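Section 4: Recording soft things by hand

If you've got this far, your Trelitz hand gripper is charged, paired and sitting on a table somewhere near you, and you've already done the wooden block exercise in Section 3. Good. Now we move on to cloth, which is where I spend most of my week and where most new people get stuck. Set aside half an hour for your first go and pick somewhere with a few fabric things lying close together. 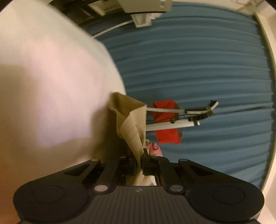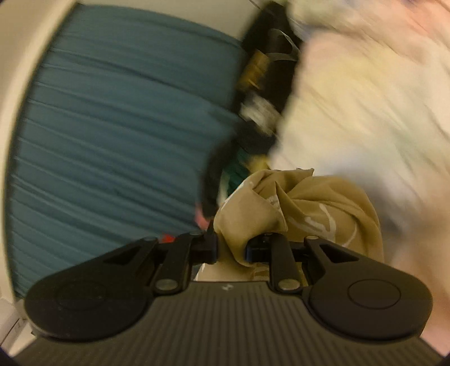 Fig. 4.1 and 4.2. Tan fabric held between the two fingers, with other things close by.

Before you start

Open Sodetti on the laptop and make a new session. I name mine after the task and the room (bag_bedroom, say) and put the day on the end if I'm doing more than one. Choose "Soft item" from the task list. This changes the grip limits, and if you leave it on "Rigid" the software will throw out half your takes for squeezing too far. I lost a whole Tuesday afternoon to that one.

Leave the clutter where it is! I used to tidy everything first and my takes looked lovely, and then the arm fell to bits the moment a sock was in the way. If the real job has things piled up around the item, record it with things piled up around the item.

Recording a take

1. Hold the gripper in your stronger hand with your elbow loose. Don't lock your wrist, you'll want it in step 4.

2. Press the record key once and wait for the double beep. Stay still until you hear it. Anything you do before the beep isn't saved.

3. Move in towards the fabric at the speed you'd use to pick up a full mug. Keep the fingers open until they're either side of a fold or an edge. On a bag I go for the material near the opening or wherever it stands up by itself, and I try to get a good pinch of it between the jaws.

4. Turn your wrist so the fingers close across the fold. Going along it tends to let the cloth slide out sideways.

5. Close the fingers slowly until the fabric stops shifting, then stop squeezing. You'll feel this after a few goes.

6. Lift, carry and put down. Pause for a slow count of two before you open the fingers, so that Sodetti can find the release point.

7. Back away, then press the record key again. One long beep means the take is saved.

Note: a bag seldom bunches up the same way twice, so don't try to repeat yourself exactly. Give it a shake between takes and drop it back any old how. I aim for 30 good takes per item, and I stop for a drink at 18, which is when my shoulder starts complaining.

Caution: watch out for cords, straps and anything with a hook on it. If something catches in the linkage, stop, press record to end the take, and free it with the fingers fully open. Please don't tug. The fingers will put up with it but the pivots don't like it.

Caution: keep your free hand out of the way during a take. If you steady the cloth with it, the arm will try to learn a move that needs a hand it hasn't got.

Checking what you've recorded

Play back the first three takes before you carry on. Some blur while you're swinging round is fine, and so is a big pale bit of cloth hanging in close at one side. What you want to see is the fingers and the held item, clear enough to tell what's being gripped. If the item vanishes for more than a moment, delete the take and do it again.

Look at the grip trace as well. It should dip, go flat, and come back up. A trace like a saw blade means you were fiddling (I still do this when I'm tired).

Error 1580 means the gripper lost track of where it was, usually from moving too fast or pointing at a plain wall. Go back to your starting spot, hold still, and let it settle. Error 2985 is a full memory card. Copy the session across before you clear it, and wait for the tick.

When you're happy, press "Send to arm" and go to Section 5. Do the first playback at quarter speed with your hand on the stop button, even if every take looked perfect.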